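Shop > Kitchen & Pantry > Bottle Care
Filed under: brushes, drying, refilling

Hendricks Long-Handled Bottle Brush Set

If you have ever tried to get the last of the blackcurrant out of a narrow bottle with a rolled-up tea towel and the handle of a wooden spoon, you will understand why we were so pleased to bring this set into the shop. The Hendricks set has 4 brushes in it, from a big soft one for flasks and jugs down to a skinny little thing that gets inside spouts and straws (and, as one customer wrote to tell us, her late mother's teapot, which hadn't poured properly in years!).

The longest brush measures 47 cm from hook to tip, so it reaches the bottom of a tall demijohn with your hand still outside and your sleeve still dry. The neck bends a little when you lean on it, and that's lovely for getting round the shoulders of a bottle, where the grime likes to sit. Give it a slow twist on the way out and mind your glasses, as the bristles do flick.

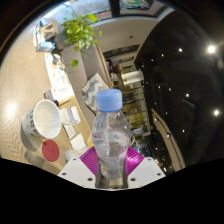

Clear bottle with a light blue screw cap.

We sell plenty of these to people who make cordial, and to people who simply like to keep a good bottle going a bit longer. For cordial, Mbali Kruger in our Harnach shop uses glass bottles of 400 ml for giving away and 800 ml for the family. She washes hers in warm soapy water with the middle brush, rinses twice, and stands them upside down on the Sumetti rack overnight. Do the caps separately, please! The smallest brush will run round the thread nicely.

The handles are beech and like a rub of oil now and then. Hang the brushes up by their loops after use and try not to leave them sitting in the washing-up bowl, however tempting that is after a long supper. Spare heads for the two larger brushes come in every August and tend to go quickly, so do ask us to put a pair by for you.

Sold as a set, in a cotton drawstring bag. The rack is sold separately.

Last updated: 17 January 2023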